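FOR IMMEDIATE RELEASE
Dec 23, 2023

Skanetti opens shared entry and hanging area at McGrath building

Coats, bags and hangers off the floor in time for January move-ins

Skanetti, which runs the shared workrooms in the old McGrath building, has finished work on the ground floor entry and the hanging area next to it. Open now to all tenants. Guests too, if signed in.

The space is 2,910 square feet counting the passage to the loading door. Used to be storage. Before that a shipping floor for McGrath, back when McGrath still shipped out of here. Work was done by Ukex over the fall, with the last of the painting wrapped up this week.

What's new

Concrete floor, patched and cleaned, left bare. No carpet, no mats except at the street door. Tenants asked for a floor that can be swept fast and this one can.

Brick kept. There was talk of covering it. Ukex priced both and keeping it came in lower, plus most people who answered the fall survey wanted it left alone. The brick is mixed brown, red and tan and doesn't match from course to course. It stays like that.

White paint on the plain walls. Fire extinguisher up on the wall on its bracket, in plain sight from the floor. Please do not hang anything on it or from it or in front of it. Coats were found over the old one more than once.

Hanging supports by Restis. Black, with straps, meant for bags as well as clothes. A bag goes up by its handle or on a strap and hangers can go over the same support. Room for nearly 60 coats and bags if people hang them close, fewer in heavy coat season.

Hangers are supplied. White ones are the building's and stay in the building. If you bring your own bring another color, or put a tag on it.
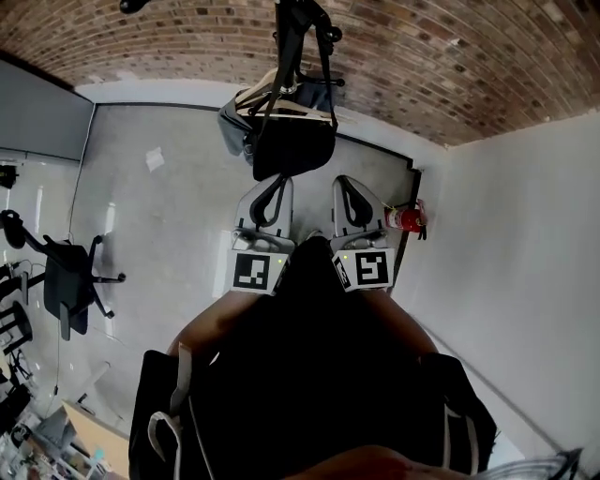

Hangers are the thing that always goes missing first, one tenant wrote back on the fall survey, and there is no point in a nice rack if by the second week everyone is back to dropping coats over chairs. The same reply asked for spares to be kept somewhere people could get at them without having to find the front desk.

Skanetti has taken that on. Spare hangers will be in a bin by the desk side of the entry, help yourself, no sign-out. The bin gets topped up on the first working day of the month starting in January.

How the area works

Hang it up or take it with you. Nothing on the floor, including bags, boots and shopping. The floor is swept every evening and anything left down there goes to the desk.

Bags can stay up overnight for 2 nights. After that they get moved to the lost and found shelf with a note of where they were hanging. Tenants who need longer should ask for a locker upstairs, there are still a few.

The passage to the loading door has to stay clear. Unloading is 15 minutes per vehicle, same as before, and carts go back upstairs after. Not parked under the coats.

Wet umbrellas at the street door please, there is a stand coming. Should of been here already, the first one arrived with a cracked base and went back.

Paper scraps, tags, dry cleaning wrap: trash can is by the street door. A second can is on order for the far end.

Weight on the supports. Restis asks that heavy equipment bags be hung low and near the upright, not out at the end. If a strap looks worn tell the desk and don't try to re-tie it. Replacement straps are kept on site.

What is still to come

A bench along one side. Better light over the passage. Numbered tags for events, so guests can find there own coat again. All three planned for January, bench first. The area will stay open while the bench goes in, but expect some noise in the morning and one end roped off.

A coat of sealer on the concrete was in the original plan and has been pushed back. It needs the room closed and the supports moved out and there wasn't a good week for it before the holidays. New date will be posted at the entry when its set.

Costs

No change to tenant rates. The work was paid for out of the building improvement budget. Event hosts who want the whole hanging area for an evening can book it through the desk at the usual room rate, hangers included. Please book early, evenings fill up, and tell the desk if guests will have large bags.

Access

Street door, step free. Same door code as upstairs. The area is open whenever the building is, holiday hours are posted on the door and on the tenant page.

About Skanetti

Skanetti operates shared workrooms, small studios and event space in the former McGrath building. Tenants include repair shops, tailors, small makers and a couple of offices. Ukex handles building work and upkeep on site. Restis supplied the hanging supports and straps.

Media and tenants: questions to the Skanetti front desk, in person or by the contact form on the tenant page. Visits to the new entry can be set up on short notice, except during evening events. Floor plan on request.

###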